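Table settings, one at a time

Home > Gallery > Kitchen and table

I've been meaning to put this page together since August and kept finding other things to do (mostly eating). It started when we moved to the flat in Hunotlow and I finally had a table of a decent size to lay things out on. The last place had a fold-down shelf and two stools, so every meal was eaten with your elbows in and your plate half over the edge.

I'm not a fancy table person. There are no folded napkins on this page and I don't own a charger plate, whatever that is. What I do like is the ordinary stuff you put out for breakfast or a bowl of soup - a mat, something to drink from, cutlery that doesn't match - and how different it feels depending on what goes with what. Change the mat and it's a whole new lunch!

A few notes before you scroll, as I get asked the same things over and over.

The mats. I've gone right off fabric ones. They look lovely for a day, then somebody has beetroot and that's that. Woven straw is what I reach for now. You shake the crumbs off over the sink, wipe it with a cloth that's barely damp and leave it flat to dry. Don't soak it, and don't stand it on its edge behind the taps like I did, or it'll curl up and never lie down again. Round ones take up more room than you'd think, so measure your table first. My table is 90 cm across and two mats facing each other is plenty.

The bowls. Plain white, every time. I had a patterned phase and I'm over it. Most of mine came from the seconds shelf at Lepik, where you have to turn everything over and look for chips, but I've had some real bargains in there. I like one that holds 600 ml or so, big enough for noodles without the broth going everywhere.

The cutlery. Coloured handles, and I won't hear a word against them. I started with a mixed bundle from the Feltora market and I've been adding odd ones ever since. They brighten up a grey morning and they're dead easy to spot in the washing-up bowl. Do check how the handles are fixed on before you trust them to the dishwasher - I lost a very nice yellow knife that way.

The drinks. Straws are for smoothies, iced coffee and anybody under ten. And me.

Right, on to the gallery. It's a short one for now and I'll add to it as I go.

Straw mat, white bowl, blue cup
My favourite mix at the moment. Dark blue and tan go so well together, and the red straw cheers it all up. Teal fork, orange spoon, no attempt at matching. 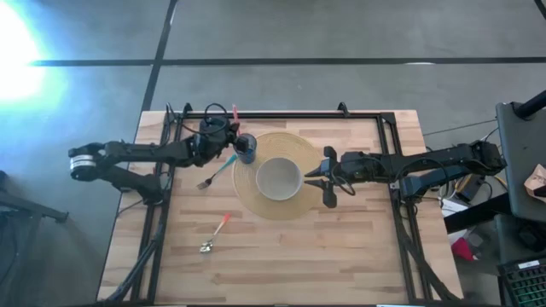

Oonagh's view is that a white bowl makes porridge look like hospital food, and she'd have a speckled one any day. She also says straw mats are a nightmare with rice, as the grains work down into the weave and you're picking them out with a fork afterwards.

I'll give her the rice. An old toothbrush gets most of it out, used dry, working from the middle outwards. The porridge I'm less sure about - stick some jam on it!

Next to go up will be the soup bowls, once I've decided what to put under them. I've got my eye on a dark green mat in the Dratport shop and I'm waiting to see if it comes down in price.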